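Pond newt counts falling, how do I record a decline properly?

I keep survey records for three ponds near Jurnulham. Torch counts of smooth newts came to 405 in the first year and 98 this spring. Before I write "decline" in the parish report I would like to know whether the two figures can be compared at all. The number of visits differed between years.

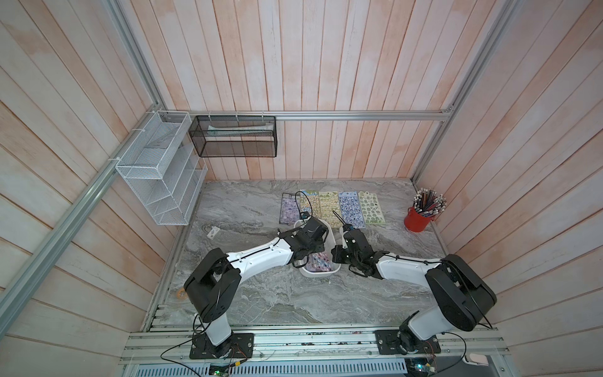
Water levels were also low from August onwards last year, and one pond dried out completely.

Posted 23 May 2025

Vinh Hầu
Raw totals are not comparable if effort differs. Divide by visits, then report the peak count for each pond separately. Torch counts are also affected by turbidity, air temperature and weed cover, so note all three every time. With fewer than 7 seasons I would write "lower counts" and leave "decline" out.

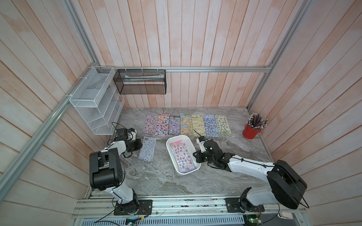
Keep one record sheet per pond per night and do not merge them until the end. Mine are stored by pond in a white wire-mesh rack, and the angled compartments suit A5 cards well.

Brovance
Probably fish. Someone put sticklebacks in ours and that was the end of the newts. Check for fish first.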